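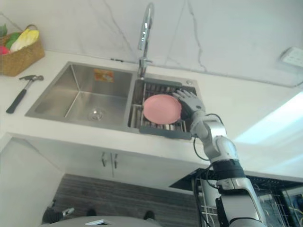 Household Water Use in Shared Student Housing
Naomi Magesa and Heino Uibo
17 January 2019

1. Scope
This report covers metered cold water use in two shared apartments at Rosser Court. Readings were taken by hand for 18 days.

2. Method
Each apartment has a Prakon meter on the supply line. Readings were logged at 8 a.m. and entered in a spreadsheet. Two missed readings were filled by linear interpolation.

3. Results
Kitchen and bathroom use could not be separated — both branches leave the riser after the meter. Showers were timed with a wall clock, and the estimate from those times accounts for over 70 percent of the metered volume. Dishwashing was not timed.

4. Further work
A second meter on the kitchen branch is planned for May.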